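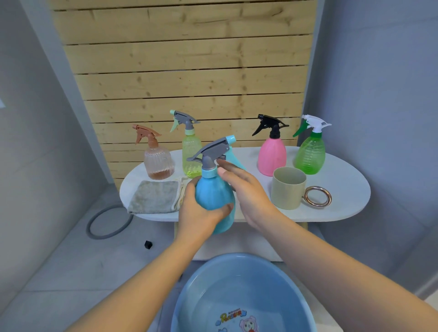

Rozīte opens refill corner for household spray bottles

Anyone who has ever thrown away a perfectly good spray bottle because the liquid inside had run out will, we hope, be pleased to hear our news. From the first Friday in January, the Rozīte household shop will have its own refill corner, where customers can bring in the bottles they already own and take them home full again.

The idea grew out of a trial we ran with our regular customers through the autumn. We invited 100 households to keep hold of their old sprayers and come back to us for refills, and 81 of them were still doing so when the trial ended, which was a good deal more than any of us had dared to expect!

"People get fond of their bottles," says Halina Adamczyk, who runs the shop. "One is pink, one is green, one has lovely ridges down the sides, and after a while you know by the colour which is for the windows and which is for the sink. It seemed a shame to make everybody start again with ours."

The refill corner will offer 6 liquids to begin with, all mixed for us by Utar: glass, kitchen, bathroom, floor, a gentle one for wooden surfaces, and a linen spray that smells faintly of rosemary. Any shape of bottle is welcome, clear or coloured, as long as it has been rinsed out and the trigger still works. If the trigger has given up - and they do, sooner or later - we will keep spare sprayer heads from Zernano by the till, in two neck sizes.

Ott Siliņa will be on hand every Friday morning to help with stuck collars, clogged nozzles and the eternal question of which cloth to use on what. He is very patient, and would like it known that a soak in a basin of warm water cures most blocked sprayers.

Labels and a pencil are provided free of charge. Please do write on your bottle what has gone into it, and please don't top up one liquid with another.

The shop opens at 9 am, and the kettle will be on for the first morning. Enquiries from the press and from other shops may be made to Halina Adamczyk at the Rozīte counter.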